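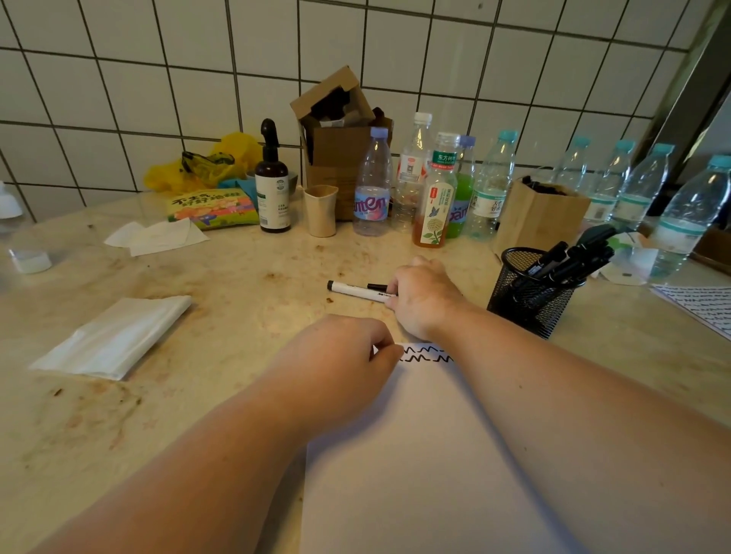
## Ticket 127 – arm goes to wrong hand at end of row, slams table, protective stop

**Opened by:** Kanchan Kaushik
**Opened:** Sunday, November 11, 2018
**Site:** Drenia, cell 2
**Kit:** Skustby arm, marker holder, Ngubane hand tracker 
**Severity:** high (was medium, Devendra bumped it, see below)
**Assigned:** Santosh Shakya

### What happened

Replaying the hand-drawn zigzag takes on the arm. First row goes fine, peaks fine, spacing ok. At the end of the row the arm is supposed to lift and go back left for the next one. Instead it swung hard left at full replay speed, dropped and put the marker straight down into the table. Protective stop, joint 4 over limit. Tip pushed up inside the barrel. No one hurt, gate was shut.

Reset, new marker, ran it again. Same thing, same spot. Did not run it a third time.

Expected: lift, travel, next row.
Got: left, down, bang.

### Already tried

- power cycle, arm and controller both
- re-zeroed the table height with the touch-off block. Reads good
- swapped marker holder with the spare
- older replay build from July. Same fault so I don't think it's Tuesdays build
- replay at 25% speed. Does the same move, just slow enough to watch. It's not a glitch, it is really being told to go there

Log attached to ticket, also the joint 4 trace.

---

### 10:15 – Santosh

Got the log. Controller is innocent. The jump is in the path file, one sample pen tip is at the end of the row, next sample it's way over on the left by the edge of the paper. Arm is just doing what the file says.

Which take is this? Need the take number not the replay number, they're differnt.

### 10:22 – Kanchan

Take 13. Sorry.

### 10:50 – Santosh

Opened 13 in the viewer. Tracker swaps hands. Right hand is writing, gets to the end of the row, stops, and for a moment the tracker calls the left hand the writing hand. Left hand is down holding the paper. So the path jumps to the left hand, height and all, and since the pen offset gets applied on top of that the target ends up under the table surface. There's your bang.

Two things wrong here then:

1. tracker swaps the hands
2. replay takes a jump that size and a target below the table and doesn't complain

Number 2 bothers me more.

### 11:05 – Devendra

Agree on 2. Setting severity to high. No replay of ANY hand takes on cell 2 until there's a floor on the height. Key is in my drawer, ask me.

Also why was replay at full speed on a file no one had stepped through? Procedure says first run slow. Not having a go at anyone but put it in the ticket please.

### 11:12 – Kanchan

Fair. I had run takes from the same batch at full speed and they were fine so I skipped it. My mistake. Should have gone slow first.

### 11:40 – Santosh

Ran the jump check over the whole batch offline (arm off, only reading files). 26 takes in it. The swap isn't only in 13. Bad ones all have it at the same moment – end of a stroke, pen hand paused. Never mid-zigzag while the pen is moving.

Guess: Ngubane picks the writing hand by motion plus the dark thing in the fingers. Pen hand stops, motion score drops, then it comes down to whatever dark thing it can find. Need to know what the other hand was doing in the bad takes.

@Socorro these were your sessions? How were you holding the cap?

### 12:30 – Socorro Muñoz

Yes mine. Nothing in the session sheet about the cap so I wasn't thinking about it. Sometimes it goes in the left hand, pinched in the fingers, sometimes I just keep it in the right with the marker, esp if I need the left to hold the paper down.
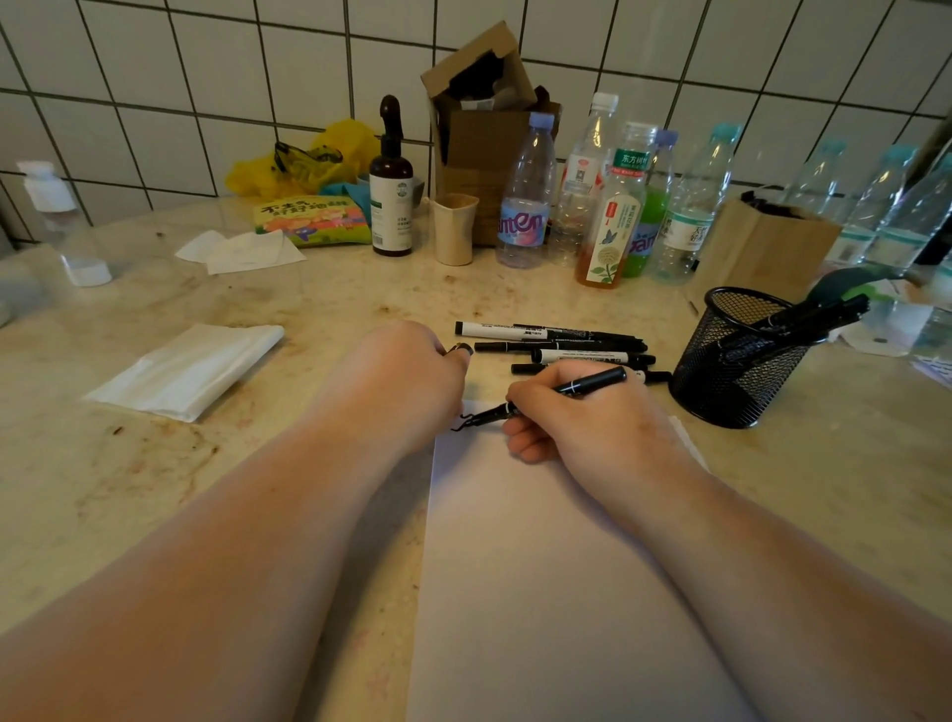
Changes from take to take, no pattern to it. If I pull a fresh marker and start right away the cap is still in the left when the first stroke goes down. I don't put it on the counter much, they roll.

Can redo the batch if you tell me which way you want it. Also can we get white paper with a bit of a tooth to it, the sheet slides.

### 12:48 – Santosh

Useful. But 13 is one where left hand is only holding paper, no cap in it. So cap in left can't be the whole story. Going through all the bad ones by hand now.

### 14:05 – Santosh

OK. Mixed bag:

- most of the bad takes: cap in left hand. Tracker grabs the cap as the pen once the real pen stops
- rest, incl. 13: cap AND marker in right hand, hand resting. Tracker sees two dark bits in the right, can't decide where the tip is, confidence falls under the cutoff, falls back to "other hand"

That fallback is just bad. If confidence drops it should hold the last good position or drop the sample, not go shopping for another hand. It's a config line, `fallback_hand: other`. Set it to `none` on my machine, reprocessed the batch, no more jumps. You do get short gaps at the end of strokes, replay fills them with a straight hold, looks ok to me.

Have not tested on the arm. See Devendra's drawer.

### 14:20 – Nisha Sengar (Pirnovel support)

Hi all, picking this up from our side. `fallback_hand: other` is left over from the two-handed folding profile. It shouldn't be on in the writing profile. I'm checking if it shipped like that or got copied over at your site. Can one of you send me the profile file as it is on cell 2, untouched? Please don't edit it first.

On the height floor: replay does have one, `min_z_abs`. Blank means no limit. Please check if yours is blank.

### 14:26 – Kanchan

Profile sent. `min_z_abs` is blank. So is `max_step`. Wow.

### 14:31 – Devendra

Blank should be an error, not "no limit". Nisha please raise that on your end as its own item. I don't want it buried in this one.

### 14:40 – Nisha

Raised. Will link it when it has a number.

### 15:35 – Santosh

Set on cell 2, Devendra watching:

- `min_z_abs` = table height from today's touch-off, less 2 mm for tip squash
- `max_step` on, anything bigger between samples stops the replay before the arm moves
- `fallback_hand: none`
- replay speed capped at 25% until first clean pass, then unlock by key

Test A, old take 13 file, bad path left in on purpose, no marker in holder. Replay refused to start, message "step limit at end of stroke". Good.

Test B, same file with step limit off and only the floor on, slow, holder empty. Arm swung left and stopped at the floor. Didn't touch. Good, ugly but good. Step limit back ON after.

Test C, take 13 reprocessed, marker in, slow. Row one, lift, back left, row two. Finished the sheet. Last peak of each row is a hair flat, from the hold I think.

### 15:50 – Kanchan

Seen test C myself. Flat peak is fine for now, separate ticket if it matters to anyone.

Replaced marker holder insert, the old one has a crack from this morning. Joint 4 brake check passed. Want a second look at that joint before we go back to full speed though, it took two hits.

### 16:10 – Devendra

Cell 2 open for slow replay only. Full speed stays locked until joint 4 has been looked at properly.

Socorro, for the new batch: cap goes on the back end of the marker or stays out of both hands. Put it on the session sheet. Pause at the end of rows like normal, don't change how you draw to suit the tracker.

### 16:18 – Socorro

OK. Cap doesn't sit well on the back of these, falls off. Will put it in the pen holder. Redoing the bad takes tomorrow first thing, keeping the old files under `_swap` so Nisha has them.

### Still open

- joint 4 inspection – Kanchan
- same profile check on the other cells, have NOT looked yet – Santosh
- where the folding setting came from – Nisha
- session sheet update – Socorro
- paper that doesn't slide – whoever orders paper

Status: **workaround in place, waiting on vendor**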